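Search this site Type and press Enter

We use cookies to remember your settings and count visits. Accept / Manage

Gloves, hats and the hall cupboard

The hall cupboard has been getting on my nerves since we moved to Lardale. It is a deep cupboard with one shelf at head height and a rail nobody can reach without leaning over the hoover. Everything for going outdoors gets thrown in there from October onwards, and by the end of winter it no longer shuts.

I did it last August as well, which was the wrong time of year. I packed the woollens into a suitcase, put the suitcase in the loft, and then it got cold and we couldn't find anything. My sister-in-law, Canan Polat, lent us three scarves and I have only just worked out which ones are hers. They are washed and in a carrier bag by the front door, so if you're reading this, Canan, please come and get them.

This time I took everything out first. Coats went over the banister, shoes on newspaper in the kitchen, and the small stuff on the table where I could see it. I had 8 hooks left over from doing the back door, and six of those are now along the inside wall of the cupboard at a height the children can manage. The plasterboard is poor on the left, so I put a batten up and screwed the hooks to that. It took most of a morning with the drill battery going flat twice.

The shelf is where the bins go. I bought two of the same kind in white plastic, because the wicker baskets we had before snagged everything knitted and dropped bits on the floor. These have a cutout for a handle, and I wanted that for getting them down from above my head. They wipe clean. One is for things we wear and the other is for dog things, shoe polish, the torch and so on.

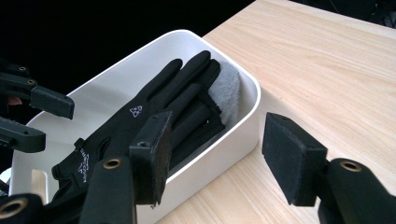 Lardale, March 2021

I started the first bin with a black glove and a light grey fleecy cloth. The glove is one of my running ones, with a bit of white print on it, and I like to have those near the top as I'm usually looking for them in a hurry. I lay gloves out lengthwise now. I used to roll them in pairs like socks, and it stretched the cuffs.

Most of the gloves were singles. I gave everyone until teatime to find the partners and then got rid of what was left, except for one leather one that belonged to my father, which I have put in my drawer upstairs.

Hats were easier. We each kept two. The rest went in a bag for the charity shop at Pritgate, though I rang and they aren't taking donations yet, so the bag is in the boot of the car until they are. There was also a pair of Dikar walking socks with the label still on. I don't remember buying them and they are too small for anyone here, so those have gone in the bag too.

Scarves don't suit a bin. They tangle with everything and you end up pulling the whole lot out to get one. I hung ours on the end hook, folded once, with the longest at the back. If it gets too thick I'll move a couple to the rail.

The fleecy cloth can stay in with the gloves. It is handy for glasses on a wet day and it doesn't take up much room. I thought about putting a divider in, and cut a piece of card to try it, but the corners of the bin are rounded and the card kept slipping. I may try again with something stiffer — or I may leave it.

Labels are still to do. I've got a roll of white tape and a marker, and I'd like to put them on the front where they can be read from below. The hoover has gone under the stairs. The coats are back on their hooks apart from the big waxed one, which needs a new zip and is going to the repair place on Yalçınkaya's side of the square once they answer the phone.

Next is the airing cupboard, and I haven't opened that yet.

Get new posts by email Enter your email address Subscribe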